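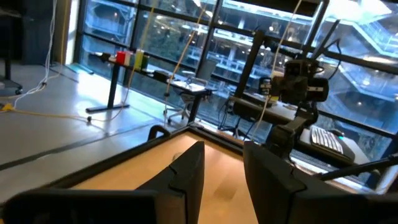
Filing a Float Plan Before an Offshore Passage

A float plan is a written record of a voyage, left ashore with a responsible person before departure. It tells that person where the vessel is going, who is aboard, how the crew can be reached and when to raise the alarm. Vosen Offshore Sailing requires a completed plan for every delivery and every member passage of more than 23 nautical miles from a safe harbor. Skippers making shorter trips are encouraged to use the same procedure.

Before you begin

Allow an evening to complete the plan for the first time. Have the following at hand:

The vessel's registration or documentation papers
Passports or identity cards for all crew
The radio license and the beacon registration
The satellite phone and its number, including the country prefix
The paper chart or route printout for the passage

Step 1. Choose the shore contact

The shore contact should be an adult who will be at home and reachable for the whole passage, plus the overdue period. Close relatives of the crew may serve, but a person with sailing experience is preferred. The contact must agree in advance to carry out the instructions in the plan. Name a second contact in a different household.

Skippers should go through the plan aloud with the contact, in person or by telephone. Sending it by email without a conversation does not meet the requirement.

Step 2. Describe the vessel

Write the description for a reader who has never seen the boat and may be searching for it from the air. Give the name exactly as painted, the home port, the length overall, the type and the rig. Record the color of the hull above and below the waterline, the color of the deck, and the color of any canvas, dodger or sail cover. A newly built vessel without a name should be listed by its hull identification number and by any temporary markings.

Attach two recent photographs, one of them taken from the side. For a catamaran or trimaran, add a picture of the underside if one is available, and note whether the bottom paint is a bright color.

Step 3. List the crew

For each person aboard, enter full name, age, nationality, next of kin and any medical condition that could matter during a rescue. State the offshore experience of each crew member in a single line. If someone joins or leaves before departure, issue a new plan and ask both contacts to destroy the old one.

Step 4. Set out the route

Enter the departure port, the destination and each waypoint in order, using degrees and decimal minutes. Include the expected speed made good and the daily distance on which the schedule is based. Most crews overestimate this figure. A cruising boat that can log 160 miles on a good day should be planned at less.

List the ports that could be used in bad weather or in case of damage. On the Hovland to Sarnness route, for example, the plan should show whether the skipper intends to pass inside or outside the outer banks, as the two tracks lie well apart and would be searched separately. If the decision will depend on the forecast, write down both tracks and state how the contact will be told which one was taken.

Step 5. List communications and safety equipment

Record the make, model and identification number of each device. Include:

VHF and single-sideband radios, with call sign and MMSI number
Satellite phone and satellite messenger
Emergency beacons, with the full hexadecimal code
AIS transponder, and whether it will be left on at all times
Life raft, with capacity, canopy color and date of last service
Flares, with expiry dates
Fresh water and food, in days of supply for the full crew

Check the beacon registration against the plan. Beacons are often still registered to a former owner, and the rescue center will call whatever number is on file.

Step 6. Agree on a reporting schedule

Passages of up to 400 miles call for one report a day. Longer passages call for two, at 0800 and 2000 in a single time zone that is named in the plan. Universal time is recommended. Each report should give position, course, speed, weather, state of the crew and remaining fuel.

Reports should be short enough to send as a text message. The contact writes each one in a log with the time it was received.

Step 7. Set the alarm times

A missed report has many ordinary causes, including a flat battery or a damaged antenna. The plan must therefore say exactly what the contact should do and when. The association uses this sequence:

One report missed: the contact sends a message and tries the satellite phone.
Two reports missed: the contact calls the second contact and the Vosen duty desk.
No word 28 hours after the last report: the contact telephones the rescue center responsible for the area and reads out the plan.

Skippers may shorten these times. They may not lengthen them without approval from the duty desk.

Step 8. File and close the plan

Give one copy to each contact, send one to the duty desk and keep one aboard with the ship's papers. Passages longer than 1000 miles must be filed at least a week before departure. Members whose boats are kept at the Hisent basin may leave a paper copy at the harbor office.

If the boat diverts or is delayed, tell the contact at the next report and give a new arrival time. On arrival, close the plan by speaking to the contact and notifying the duty desk before clearing customs if possible, and otherwise directly afterward. A plan that has not been closed will be treated as active, and the alarm times in Step 7 will continue to apply.

Blank forms are reissued each April. Forms from earlier years are not accepted after that month.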